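April
By Bevan Quinlan

Let me make a case for the messy front rail.

I look after a two-arm cell. Two white arms bolted to an aluminum frame, a painted table between them, a heap of toy blocks for them to pick up and put down all day. Most people who come to look at it want to talk about the software, and fair enough, the software is clever and I had no part in it. But I've spent 14 months keeping the metal half of that cell in one piece, and I have opinions about it, mainly about where the tools ought to live.

The usual advice is that they should live somewhere else. Kamevus, the firm that helped us set up the frame, sent over a tidy handover sheet with a line near the top saying all hand tools are to be returned to the cabinet before the arms are powered. The cabinet in our case is down a hallway and past two doors. I followed that rule faithfully for the first few months (I even made a sign-out card!) and the cell got steadily worse.
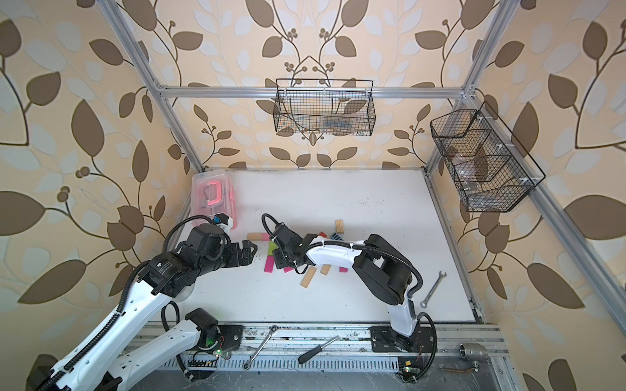 Small jobs are what keep an arm accurate, and small jobs don't get done when they begin with a walk. You notice a bit of play in a base plate, you think "I'll grab the wrench at lunch," and at lunch you're thinking about lunch. A week later the gripper is landing to one side of every block and three people are staring at a calibration file that was never the problem. So I gave in and let things migrate. These days you'll find the ratchet and the black-handled screwdriver lying along the front rail, right where the arms bolt on, and as often as not an open-end wrench on the table itself, beside the right arm. When something feels loose I tighten it while I'm still annoyed about it.

Now, I know what the objection is, and it's a good one. A tool on the table is an obstacle. An arm doesn't care whether it closes on a block or on a wrench, and a wrench can do a fingertip real harm. My answer is that I want tools within reach and I also want a person looking at the table before every run, and I'd want that second thing anyway. You should be looking! If the check before a run is so thin that a wrench gets through it, I'd worry about what else is getting through.

The same goes for dirt. Our table is painted white, and the paint picks up specks and smudges like you wouldn't believe. I used to wipe it every morning because it embarrassed me. Then I started looking at the specks first, and wiping second, and I've come to think of the table as the cheapest instrument we own. Most of it is just grubby blocks shedding on white paint. But a fresh trail of black crumbs under a wrist makes me go and check the cable cover on that wrist, and I'd never have made that check from a log.

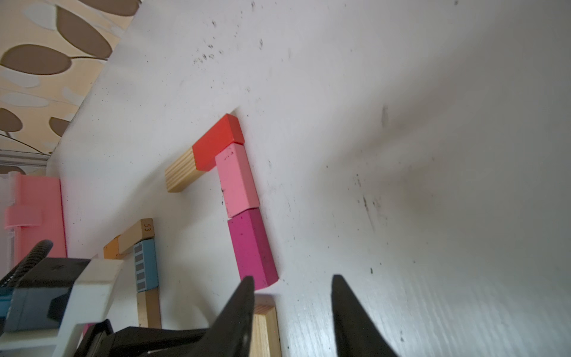

Huia Pomare thinks I'm romanticizing a dirty table, and told me so after reading a draft of this. Her view is that a habit living in one man's head is no maintenance plan at all, that the next person along will see crumbs and a stray wrench and learn nothing from either, and that "I'll know it when I see it" is what people say right before they go on vacation and the cell goes down. She would have a printed list, a shadow board with an outline for each tool, and a clean surface at the start of every shift.

Annoyingly, I agree with a good chunk of that. The shadow board especially - if it's bolted to the frame, within arm's reach, I'll cut the foam myself. And a list would do me no harm, provided it's short. The Prornia checklist we tried had 30 items on it and I watched perfectly decent people tick the whole column in one stroke of the pen. I'd keep three: wiggle the bases, look at the cables, close each gripper on a block and see if it sits straight.

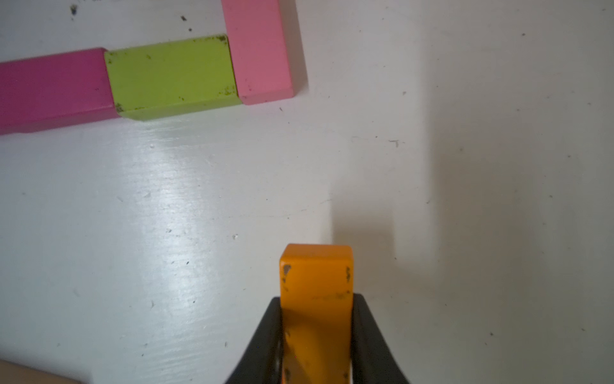 That last one is my favorite, and it's the one I'd fight for. It takes no equipment and it tells you a surprising amount. If the block tilts as the fingers come together, one finger is ahead of the other, or a pad has worn, or a screw has backed out, and any of those is a five-minute fix if you catch it that day. Leave it and you get weeks of slightly wrong picks, which somebody upstairs will try to train away. I've seen them do it, too. They got the arm to reach a little to the left to make up for a loose finger, and then I tightened the finger.

Where Huia and I still part ways is the cabinet. She'd keep a full set there as well as the board, signed in and out. I think the second set ends up being the one with all the right sizes in it, down the hallway, past the two doors, while the cell makes do with a screwdriver that nearly fits. Put the good set at the cell. If the hallway cabinet needs something in it, it can have my sign-out card.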